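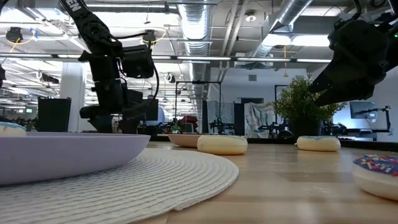

Hadi Chidiac wrote in after the March issue to say that his bedroom air has been "noticeably cleaner" since he bought the Ralent plant set, and that I should try it before being rude about it again.

Fair enough, Hadi, but I'm going to be a little rude about it again. For those who skipped March, Ralent sells a box of potted plants for $74 and says the contents will freshen a home of up to 900 square feet. The garden center in Stollport has a stack of them by the register, and I've now been asked about them often enough that I went in and read the whole box, including the small print on the bottom flap.

What it says on the front is "cleans your air." What it says on the flap is that results were obtained in a sealed test chamber. It doesn't say how big the chamber was, how long the plants were in it, or what was measured at the end. I wrote to the company and asked all of that. The reply thanked me for my interest in greener living and gave me a discount code.

I don't doubt that a plant in a sealed box changes the air in the box. My trouble is with the jump from there to your bedroom. Your bedroom leaks. Air comes in under the door and around the window, and goes out again by the same routes, all day and all night. Whatever a fern is taking in on the nightstand has to be set against all that coming and going, and I'd want to see numbers from a lived-in room before paying extra for it. A plant with no claim printed on it costs a good deal less.

As for noticing a difference, I believe Hadi noticed something. People who buy plants for a room also tend to dust the shelf, wash the sill and open the window while they're at it. I do the same when I bring one home. Try doing all that without the plant and see how the room smells.

Then there's the Somogyi leaflet, which several of you sent me. Somogyi sells a "breathing soil" to go with indoor plants and says the recipe goes back to 1748. Maybe so. I don't know why an old recipe would be a better one, and I'd point out that people in 1748 put all sorts of things in the ground. The bag I looked at was mostly peat substitute and bark, and it drained well enough. It's potting mix. Buy it if the price suits you.

None of this should put you off keeping plants indoors. I have too many, and the spider plant in the hall has lived through worse care than most of yours get. If stale air is what bothers you, open two windows on opposite sides of the house for a while in the morning. If it's damp, find out where the water is getting in. Overwatered pots will only add to it, and they bring fungus gnats.

The Stastunbridge plant swap runs again next month in the usual hall, doors at 9 a.m. Cuttings are free. Please label them, and please check the undersides of the leaves for scale before you leave home.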